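Home / Support / Bimanual Cells / Setup and Care

Prunlow Two-Arm Cell: Frequently Asked Questions

These answers are intended for staff and visiting users who set up, clean or make minor repairs to the Prunlow cell at the Keogh site. They supplement the Wevex service manual and do not replace it. Work on the power supply or on the inside of any joint must be referred to the equipment desk.

Who may start the cell?

Any person who has completed the Keogh bench induction may start the cell. A new user must be accompanied by an authorised user for the first 3 sessions.

What is the correct order for starting up?

Clear the tabletop of tools. Check that both arms are resting in the parked position, then switch on the main supply and wait for the indicator lights on both wrists. Open the Flarow control program and select "Home both arms". The left arm homes first. Keep hands outside the walls until the program reports that homing is complete.

One arm stopped partway through homing. What should I do?

Press the stop button, switch off the main supply and support the arm by its white link while returning it to the parked position. Look for a cable caught at the wrist or shoulder. Restart once only. If the fault returns, record the code shown in Flarow and contact the equipment desk.

How should the cables be routed?

The purple cable on each arm follows the white link and must have enough slack at the wrist for a full turn in either direction. The high loop over the wrist is intentional. Do not tie it down. Ties may be fitted along the straight part of the link, finger-tight, with the cut ends facing away from the cable. A cable with a flattened section or a split jacket is to be replaced, and tape is not an acceptable repair.

How often are the rail mounts checked?

The mounts that hold the arms to the aluminum rail are checked monthly, and again after any collision. Use the torque driver kept in the cell drawer. Please do not substitute a hex key from the general workshop. If a mount has moved along the rail, the cell must be recalibrated before further use, even where the movement is very small.

When should the yellow fingertips be replaced?

Inspect the fingertips at the start of each session. Replace them when the surface is torn, glazed or lifting from the finger beneath. Fingertips are changed in pairs, and the pair on the second arm should be inspected at the same time. After fitting, close the gripper slowly under manual control and confirm that the tips meet evenly along their length.

How are the cameras cleaned?

Switch off the arm, then wipe each wrist camera lens with a dry microfibre cloth. Alcohol wipes are permitted on the housing only. A lens that remains hazy after cleaning should be reported. Users must not unscrew the housing, as this alters the camera position.

What is the mug check?

The mug check is the handling test carried out after maintenance. The tray and a selection of mugs are placed on the tabletop, and both arms are run through the standard routine in Flarow at reduced speed. Clear and coloured mugs are both included. The cell is returned to service when it reaches a score of at least 90 out of 100. A lower score requires a repeat of the calibration, followed by a second check.

May I use my own mugs or cups for the check?

No. The check set is stored with the cell. Chipped pieces must be taken out of the set and reported so that they can be replaced. Mugs used in the check must not be returned to the kitchen.

What does the check look like when it is under way?

Views from the cell and from a wrist camera are provided for reference.

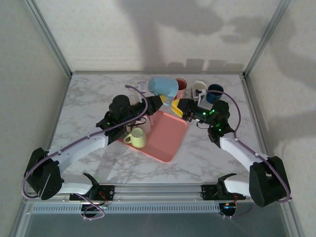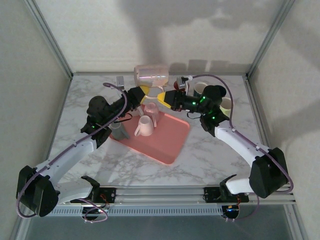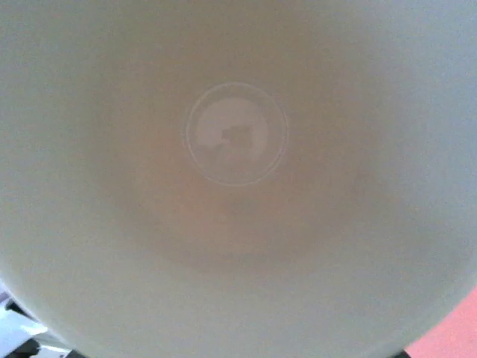

Page last changed: May

How is the tabletop cleaned after a session?

Park both arms and switch off the main supply. Remove the mugs and the tray, then wipe the surface with a damp cloth and a mild detergent. Do not spray liquid near the rail or its slots. Dry the tabletop fully before the tray is put back.

Where are faults and repairs recorded?

All faults are entered in the cell log, including those cleared by a restart. Please give the arm concerned, the code shown and the parts fitted. Entries should be made before leaving the room.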